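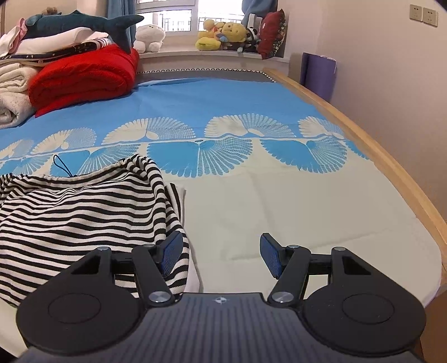 What did the Werkex open day show in the way of cloth handling?
Picking and folding of soft goods with a hand-held two-finger gripper, followed by the same tasks on a fixed arm running a policy trained on the hand-held recordings.

Forum > Grippers and End Effectors > Events and Site Visits

Werkex open day, soft goods session: notes
Started by ribbed_housing, January 19, 2025

ribbed_housing wrote:
I went to the Werkex open day mainly for the soft goods session and took notes. Posting them here as the handout is thin.

The session had two halves. In the first, an operator worked through cloth tasks by hand with the gripper: pick up by an edge, drag, release, regrasp at a corner, fold once. In the second, a Jeltton arm with the same finger geometry attempted the same tasks. The handout says the policy was trained on 3264 recordings, of which 297 are striped or patterned fabric. The rest are plain.

Points I wrote down:

- Closing force is set by the operator's hand. There is no force reading in the log, only finger width.
- Finger pads are replaced every 600 grasps. The old ones were passed round. Wear is at the tip, hardly any in the middle.
- The arm approaches cloth at a shallower angle than the operator did. The presenter, Panagiotis Vlachopoulos, put this down to wrist limits on the arm.
- Thin fabric on a padded surface is harder than thin fabric on a hard one. The pads push the surface down before they close, and both layers come up together.

The arm managed edge picks well. Folding was poor. It dropped the second corner more often than it kept it.

k_manifold wrote:
Was the cloth laid out flat for the arm, or dropped in a heap? That changes what the result is worth.

ribbed_housing wrote:
Dropped, but by the presenter, from low down. I would call it lightly crumpled. Ridges to get hold of, no real heap.

tolerance_stack wrote:
Then I don't think it shows much. A crumpled cloth with a standing ridge is the easiest case there is for two parallel pads. Put the same cloth down pressed flat and see what happens. I saw the Manríquez demonstration in October and they did exactly the same thing, always a ridge, always in the middle of the work area.

pivotcap wrote:
I was in the same session as the OP and disagree with that. The edge picks were at the edge, with no ridge. The operator put one pad under the hem and the other over it, and closed. That is the part worth looking at. Most hand-held rigs I have used can't get the lower pad under anything without lifting the hem with the other hand first.
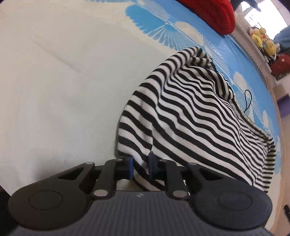

Gripper tips at the lower left edge of the striped cloth, cord loop on the far side.

tolerance_stack wrote:
Fine for the operator. A person adjusts all the time without thinking about it: tilts the tool, eases off, slides in again. My question is how much of that gets into a log with finger width and pose and nothing else. If the force isn't recorded, the arm can't learn when to ease off.

pivotcap wrote:
It can learn that the width stops changing before the pads meet. With a compliant pad that gives you something. I agree it is weak on thin fabric, where the difference is smaller than the backlash in the linkage.

k_manifold wrote:
Has anyone measured the backlash? The Plaketti 2 sheet gives a figure for repeatability but doesn't say whether it was taken at the pads or at the lower pivots.

ribbed_housing wrote:
I asked. It was taken at the lower pivots. Vlachopoulos said they are redoing it at the pads and would put it in the next revision of the sheet. He didn't give a date.

drum_and_capstan wrote:
Stripes question. Did they say why they keep the striped fabric as a separate group? On our line the striped stock is easier, as the bands bend over every fold and the camera gets the shape for nothing. Plain white is what gives us trouble.

ribbed_housing wrote:
Same reason, as far as I understood it. They test on the plain set and use the striped set to check whether the fold line was found. There was also a remark about drawstrings and loops. Anything with a cord is marked separately, as the policy tends to treat a cord as an edge and goes for it.

drum_and_capstan wrote:
We have that too. Our fix was to mask the cord by hand in a batch of recordings and retrain. It helped with light cords on a dark ground and did nothing for black cords.

tolerance_stack wrote:
Did they let visitors use the hand-held one?

pivotcap wrote:
After the second half. There was a queue and I got one turn. Heavier at the front than I expected, and my wrist rolled to the left when I closed it. I tried to pick a folded blanket by the top layer and took the top two. The operator did it first time, so some of this is practice.

tolerance_stack wrote:
Which supports my point about the operator.

pivotcap wrote:
It supports the point that practice matters. It says nothing about whether the recordings carry it.

k_manifold wrote:
Could one of you ask for the flat cloth result in writing? If they have run it they will have the numbers, and if they haven't then we know where we stand.

ribbed_housing wrote:
I have sent an email to the address on the handout. I asked for the flat cloth result, the backlash at the pads and the surface under the cloth in each test. Will post the reply in this thread.

Recent in this section
Jeltton wrist limits, joint 5 and joint 6
Pad material for knitted fabric
Manríquez demonstration, October: notes and handout
Logging finger width without an encoder
Cable routing on hand-held grippers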